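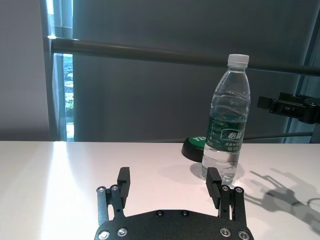
Why does the old "Lerora" video look so orange on the streaming sites when everyone remembers it being pink?

The copy going around was made from a TV dub, and the color drifted warm at each step before anybody uploaded it. Our tape is a generation closer to the master and the pink is still in it, at least in the chorus shots.

October, 9:40 in the morning, Fenville bench

OK, so this is the entry where I try to get everything about the Lerora transfer down before I forget which pass was which. Orathai, if you're reading this because you need the settings, skip to the part about pass 8, the rest is me thinking out loud.

For anyone new: "Lerora" was the one real hit by Fuvura, the dance-pop duo, and the video got played to death on music television for one summer and then more or less vanished. People remember the rooftop routine and the pink raincoats. My sister and I learned the whole arm part in front of the TV (badly!) and I could still do it if you paid me. The song itself is fine. It's the video that people write to us about.

The tape came in from Yurii Stasiv, who was second assistant director on the shoot and kept a copy in a drawer at his parents' place. Label says LERORA CLEAN + TAG, in ballpoint, and under that something crossed out so hard I can't read it. Shell good, no smell, a bit of edge curl in the first few turns. I gave it a slow wind both ways and left it overnight.

Passes 1 to 3 were junk. Dropouts all over the head of the tape and the sound fluttering on the long synth note. I cleaned the heads and tried again, and 4 was better, and then on 5 I found out I'd left the noise reduction on from the Ruangrit concert job, so 5 is useless too, and please can we put a sticky note on that switch. 6 and 7 were fine for picture but the left channel kept dipping. Pass 8 is the keeper. Settings: tracking a hair left of center, noise reduction OFF, chroma gain at 40, black level where the sticker says. Sound straight out of the deck, nothing in between.

Runtime is the interesting bit. The version everybody knows fades out on the raincoats. Ours keeps going for 33 seconds after that. It's the tag from the label, I suppose: the music stops, you hear street noise, and the two singers sit down on the roof and share a bag of something, chips I think, and one of them starts laughing and says a line I can't make out. Then it cuts to black. I've played it maybe too many times. I had no idea this existed and I follow this stuff pretty closely.

Called Yurii after lunch. He remembers the tag well. The label thought it made the ending "sleepy" (his word, he was quoting someone) and the station wanted it shorter anyway, so it went out once on a late show and after that they sent round the cut version. He also told me the raincoats were bought in a rush because the first set of costumes turned up in the wrong size, and that the big crane shot people always bring up was him and a ladder. I asked about the laughing line and he said he'd have to hear it. I'm sending him the audio tonight.

About the color. I put our transfer next to the common upload and stepped through the second chorus. Ours has the coats at a cold bubblegum pink with the sky a kind of milky blue. Upload has them salmon, nearly orange, and the sky's gone beige. Faces are better on ours too. But the verse shots on our tape are greenish, and I don't know if that's the tape or if they shot it that way. Verse is supposed to be the stairwell, so could be the tubes in there. I left it alone. I'd much rather hand over a slightly green stairwell than guess and get it wrong forever.

Things that annoyed me, in no order: the capture software named everything "untitled 13" again. The headphones on this bench are dying in the right ear, which cost me an hour on the left channel problem, as you can imagine. And I had the chorus stuck in my head all through the budget call.

Orathai came by at four and watched pass 8 with me. She thinks the line is "are we still rolling," I think it's "I'm still hungry." We played it slow, we played it loud, she tried it with her eyes shut. No agreement. She did spot that the roof in the tag isn't the same roof as in the dance part, the water tank is on the other side, so either they moved or it was shot on a different day. One more for Yurii.

Next up: full-res file of pass 8 to the shelf drive, checksum, then a rough one for Yurii with the tag by itself. Passes 1 to 7 can go once Orathai has looked at 6 for that one dropout in the bridge. Rewound the tape and put it back in its case, tails in. Wait, no, heads out, I checked.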